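Folding guest bed: hinge fittings, feet and storage against a painted wall

Posted in April by the Residents' Help Desk, Furniture and Fittings section

Question

I am responsible for the furnishing of a small guest room in a shared residence. The room contains a folding bed with a metal frame, sold under the name Cluvero, together with a separate upholstered cushion which serves as a seat during the day. The bed was purchased second-hand and no instructions were supplied with it.

I should be grateful for advice on three matters. Firstly, the hinge fitting at the lower end of the side rail has become stiff, and I am uncertain whether it may be lubricated without marking the floor. Secondly, the rounded feet leave grey marks on the floor when the frame is moved. Thirdly, I would like to know how far the frame should stand from the wall when it is not in use. The wall was repainted last year and we are required to keep it in good order.

The side rail has a small bracket tab partway along its length, the purpose of which is unclear to me. The curved fitting below it has several holes and slots, and I do not know whether all of them are supposed to contain a bolt.
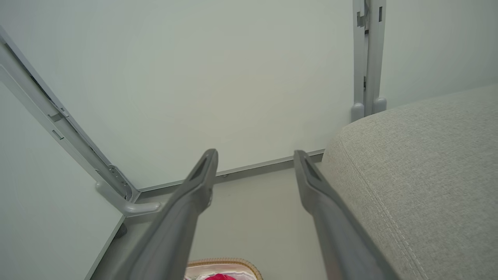
Teresa Ní Mhurchú writes that the spare holes in a folding frame should be left alone until the correct parts list has been obtained. The same pressed fitting is commonly used for more than one model in a range, and a hole that is needed on the wider bed may serve no purpose on the narrower one. Her full answer is given below.

Answer 1 — Teresa Ní Mhurchú

I maintained furniture of this type in a hall of residence for eight years, and the following is the procedure we adopted.

Stiffness in the hinge is generally caused by dust and old grease. Open the frame fully, place newspaper beneath the joint and clean the fitting with a dry brush. Wipe it with a cloth dampened with warm water and a little washing-up liquid, then dry it thoroughly. Apply a dry silicone spray to the cloth and work it into the joint by hand. Oil sprayed directly on to the hinge will run down to the foot and from there on to the floor. Fold and unfold the frame 7 times and wipe away any residue.

If the joint remains stiff, check whether the bolt has been overtightened. It should be firm, but the arm must still turn under light pressure. A locking nut that has been removed more than once ought to be replaced.

As regards the bracket tab, I cannot say with certainty what it is for. On the Niso beds we had, a similar tab held the end of a retaining strap. On others it was simply a stop. Please do not bend it or file it down.

The marks on the floor will probably come off with a white rubber eraser or a soft cloth and mild detergent. Test a small area first. Felt pads do not adhere well to rounded feet, and I would recommend slip-on caps of the correct diameter. Measure the foot before ordering. Lift the frame when moving it, with one person at each end.

For storage, we kept all folded frames 30 millimetres clear of the wall. This allowed air to circulate and prevented the metal from rubbing against the paint. The cushion should be stored flat and should not be used as a wedge to hold a frame upright.

Answer 2 — unnamed contributor

We have two of these. Caps from Traltus fitted ours, although one split within the year. I never lubricate the hinges and they are satisfactory.

Answer 3 — unnamed contributor

I agree with the greater part of the first answer but would leave a wider gap of 65 millimetres where there is a skirting or rail along the foot of the wall. The distance should be taken from whatever projects furthest, as the feet tend to catch on it when the frame is lowered.

It may also be worth writing to the retailer. Fakir sent me a parts list for a discontinued bed on receipt of the model number — in my case this was on a label beneath the centre rail, partly worn away but still legible.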